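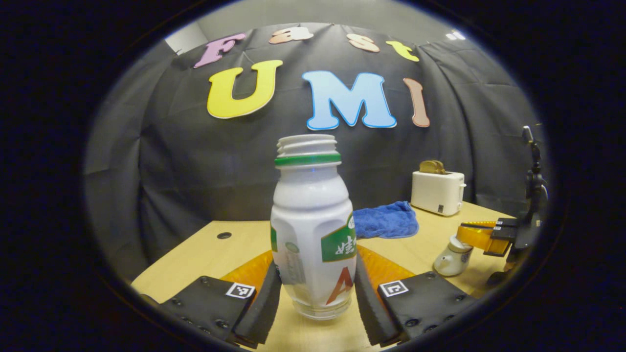
A white bottle with its cap off, a blue microfiber towel, and toast in the toaster.

About Braslow

Braslow fits out small breakfast corners for offices, studios and workshops in and near Jornmont. We supply the table, the toaster, the cups and the towel, and then we come back and replace the towel.

We started with one shelf in a print shop, where the previous arrangement was a kettle on top of a filing cabinet. The print shop still has the filing cabinet. It also has toast now, and we count that as a success.

Today there are 8 of us. We look after over 3,000 cups, most of which are where we left them. Our sister workshop in Flevovby makes the tabletops, pale wood only, after a brief and expensive period of dark ones that showed every crumb in the county. 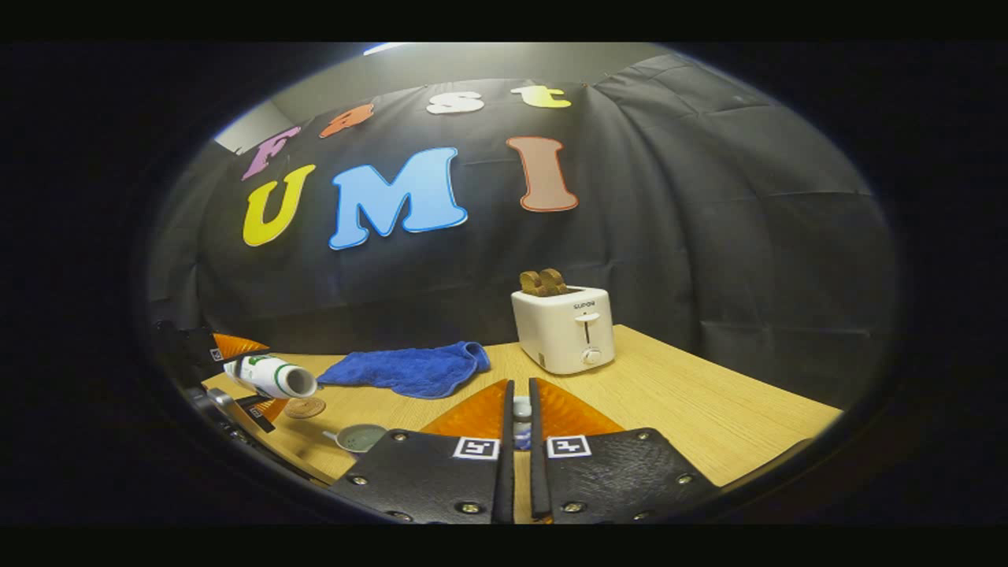
Two slices up, coaster and cup to the left, bright letters on the black cloth.

Our standard corner is called the Kong, and it is our smallest. It takes two people if they like each other. It comes with a two-slot toaster, cork coasters, and more microfiber towels than seems reasonable until the first milk incident. Four-slot toasters are available on request, though we will ask what you plan to do with them.

We visit every corner twice a month to empty crumb trays and tighten table legs. Jam is the customer's responsibility. Please have strong opinions about it before we arrive, and put the lids back on.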